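Truvbridge Desktop Teardown Cell
Operator Guide

Section 3. Recovering from a snag stop (Fault 11)

Fault 11 means the arm met more side load than it expected while the gripper was inside an open computer case. Most of the time a cable has caught on the gripper. Less often, a drive carrier has jammed partway out. The arm holds its position and the gripper holds its grip until an operator clears the fault.

Read this section through before touching the cell. Most of the broken boards reported to the Derovcombe service desk were damaged during recovery, after the arm had already stopped.

CAUTION: The motors are still powered during a Fault 11. Do not put your hands in the case, between the gripper fingers, or between the arm and the bench until you have finished step 3.

CAUTION: Do not press Resume to see if the fault goes away. The arm will finish the move it was making, cable and all.

Stopping and making safe

1. Press the stop button on the pendant. If the fault came up while someone was reaching toward the bench, use the main stop on the cell instead.

2. Leave the arm where it is and look at the gripper from the side of the bench. Find out what it is touching before you decide anything.

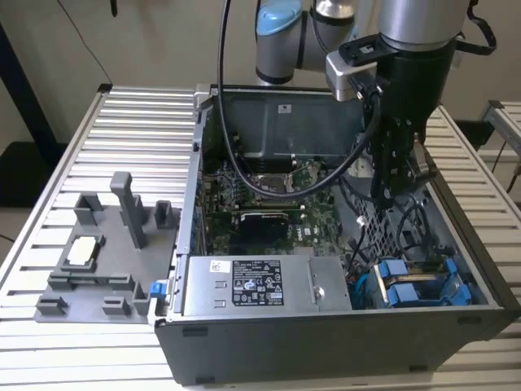

Why not back the arm out the way it came? One site wrote in about the last edition of this guide to say that their operators do this every time, that it is faster, and that they have never lost a board by it. We still advise against it. A loop of cable that slid over a finger on the way down can tighten on the way up, and a connector pulled at an angle can take its header with it. If you can see that nothing is hooked, backing out is fine. Go to step 8.

3. Turn the key switch to Service and take the key with you. Wait 2 minutes before reaching in.

NOTE: The brakes hold the arm, but the wrist may settle a little when power drops. Keep your face and hands clear until it has stopped moving.

Freeing the cable

4. Follow the caught cable in both directions, from the gripper to each end. Use a flashlight. Ribbon cables and drive cables cross each other in many desktop cases, and the one you can see is sometimes lying on top of the one that is caught.

5. Unplug the cable at whichever end is easier to reach. Press the latch if there is one. Do not cut cables, even on a unit marked for scrap — a cut power lead leaves bare ends in the case, and the next station handles it without gloves.

6. Slide the free end out from between the linkage plates by hand. Check the pivots too. Thin wires can work into the gap beside a pivot and stay there after the main loop is off.

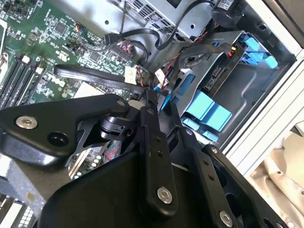
If the cable will not come free, the linkage has closed on it. Do not pry the plates apart with a screwdriver. Fit the hand crank supplied with the gripper and open it one turn at a time, checking the cable after each turn. Support anything the gripper is holding before you start turning.

7. Look at the screws on the gripper links. A hard side load can loosen them. Tighten any that have backed out, using the hex keys in the cell tool kit. If a link is bent or the fingers no longer meet evenly, tag the gripper out and stop here.

Restarting

8. If you removed the key, put it back and turn the switch to Manual. Select Retract Slow on the pendant. Hold the enable switch halfway and raise the arm straight up until the gripper is clear of the case. Let go at once if anything in the case lifts with it.

9. Open the Flotine log screen and find the fault entry. Write down the step name and the load value. Both are cleared when you start a new unit.

10. Choose Skip Part or Retry Part. The cell allows 2 retries on one part. After the last one it marks the part as manual and moves on, and the part has to be taken out by hand at the end of the cycle.

When the fault happens on a drive carrier

A jammed carrier gives the same fault code but a different load pattern. The value climbs steadily during the pull, where a caught cable usually shows as a sudden jump. The usual causes are a latch that did not release, a data cable still plugged into the back of the drive, or a grip that is off center so the carrier twists against the cage.

Follow steps 1 to 3 as above. Then take hold of the carrier, crank the gripper open, and work the carrier out by hand. Check behind it for attached cables before you pull. Note which side it was binding on, and enter that in the log along with the load value.
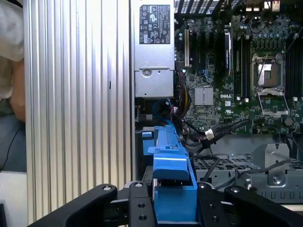

A carrier that came out but dragged a cable with it should be treated as a snag, even if no fault was raised. Stop the cycle, free the cable, and lower the side load limit for that step. The setting is under Part Profile, Pull, Side Load. Change it in small amounts. If it is set too low, the cell will fault on normal friction from the cage.

NOTE: Profiles supplied by Furtună are locked. Make a copy, rename it, and edit the copy. Your changes will be lost at the next update if you edit an unlocked factory profile on an older controller.

When to call for service

Call the Derovcombe desk if any of these apply:

- Fault 11 comes back on the same step with different units
- The fault is raised with the gripper in open air
- The arm drops when the key is turned to Service — more than a slight settling at the wrist
- A finger or link plate is visibly bent

Have the step name, the load value and the profile name ready. Leave the cell in Service with the key out until you have spoken to someone.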